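Demonstrators wanted – Tumden project, Dritholm

We're looking for people with patient hands to help us teach a robot how to tidy up! The Tumden project is gathering examples of ordinary household jobs, and we have room for 18 new demonstrators this fall.

You'll work at a table with a gripper in each hand, doing short tasks over and over: picking things up, putting them in bags and boxes, taking them out again. Every run is recorded, and our learning system studies the recordings to work out how the job is done. We have 1106 good runs so far and would love many more, from as many different people as possible. Everyone reaches for a ball a little differently, and those differences are just what we want.

You don't need a technical background. Left-handers are very welcome. You should be 18 or over, comfortable standing for up to an hour (with breaks whenever you like), and able to come in at least twice a week until January. Please wear long, close-fitting sleeves.

Your first session is all practice. Adelino Nogueira will show you the grippers and sit with you until they feel natural – for most people that takes an afternoon. After that you'll move on to the bagging tasks, the ones we need most at the moment.
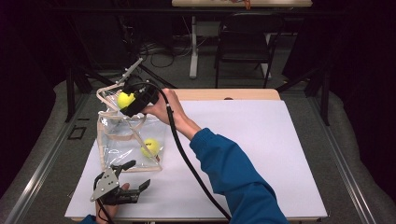
Fumbled a pickup? Keep going and finish the run. We keep plenty of those too, and they're marked separately so the system can learn from a recovery. Speed doesn't matter at all, and pay is by the hour, training included.

To apply, send a few lines about yourself and the days you're free to Wanda Wieczorek at the Dritholm office by Sun 8 September. No résumé needed. If you'd like to try the grippers before deciding, say so in your message and we'll set up a visit.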